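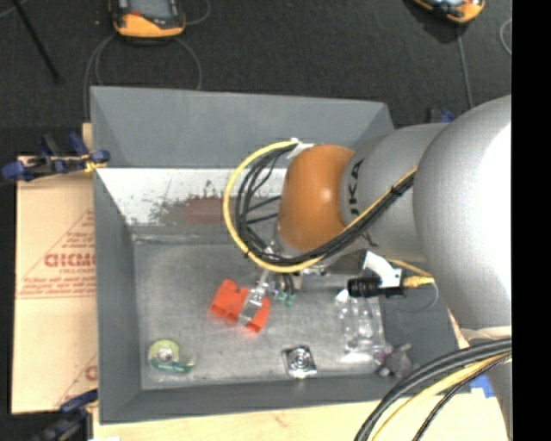 Photo courtesy of Limel

Trendville, February. Limel is very happy to share that its Drernard bin-picking kit, the one so many of you have been writing to us about, is now open for orders from small shops and packing rooms. The kit brings together a gripper, mounting hardware and our picking software, and it is meant for bins where nothing matches, say a tape dispenser next to a plastic bottle next to a plush toy.

"We wanted something a two-person shop could set up before lunch, and then have the whole afternoon to play with," said Vasanthi Sarkar, who leads the Drernard team (and who has answered most of your emails herself!).

The first run is 331 kits, priced at $3,819 each, with setup help by phone included. To order, please write to Rizwan Bhuiyan at the Limel sales desk.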